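Call for participants: does a plain wall help you concentrate?

Filed under: Get Involved / Studies & Surveys
3 min read 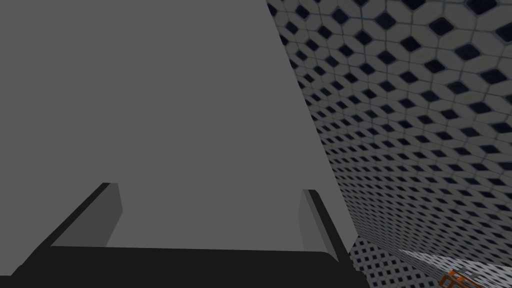 Every few months somebody sells offices the idea that a bare room makes people think better. Urkby has been quoting a figure of 576 words an hour for writers in "quiet" rooms, and I have yet to find out who was counted, or by whom. The colour on offer is nearly always a flat, matt grey with no texture and no markings, much like the big slab of it at the top of this page. I have my doubts. I also have a small grant and the use of two rooms in Lanville through December, so I would like to test it properly.

I need 300 adults who read for work or study. You will come in twice, sit in a different room each time, and read a dull report of 1,552 words before answering a short set of questions. One room is bare and one is cluttered. Each visit takes less than an hour. We pay your bus fare and give you lunch, and you should be wary of any study that promises you more than that for so little.

Please don't apply if you design offices, sell paint, or have taken part in the Wike trial, whose results I am still waiting to see. Glasses are fine. Strong opinions about clutter are fine too, but tell us what they are on the form.

Sessions start at 6 in the evening. Forms are at the front desk of the Drorkero building, marked for Oriana Quezada. The results will be published whichever way they fall, including if they show nothing at all, as I suspect they may.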